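Skorden Residence: Rooms in Preparation

The Mendonça Trust opened the Skorden residence to visiting staff in February. The house has 31 bedrooms on three floors, each prepared by the housekeeping service before a new guest arrives. This gallery records that work and is maintained by Tarcísio Evangelista, Head of Domestic Services. Enquiries about the use of photographs should be addressed to the residence office in Kusard Lane.

Linen and folding

The service holds some 3,000 items of linen, most of them plain and in pale colours so that sets may be exchanged between rooms. Beds are made up in two stages – the fitted layer first, the covers once all folding has been completed. Until then the bed serves as the folding surface, as it is wider than any table in the house.

Blue fabric, folded into a long, flat shape over a pale green sheet. The creases in the sheet are smoothed out by hand before the covers are added. The cardboard box beside the head of the bed carries a line drawing of a kettle or teapot.
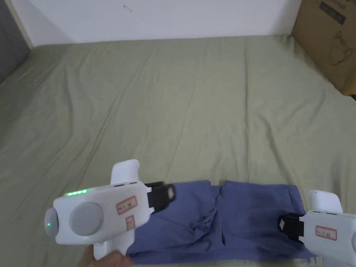

Visiting the collection

Further photographs of the Drado wing, including the linen room and the east landing, may be viewed at the residence office by appointment. Prints are supplied in 2 sizes. Requests received after 20th October will be held over to the next period.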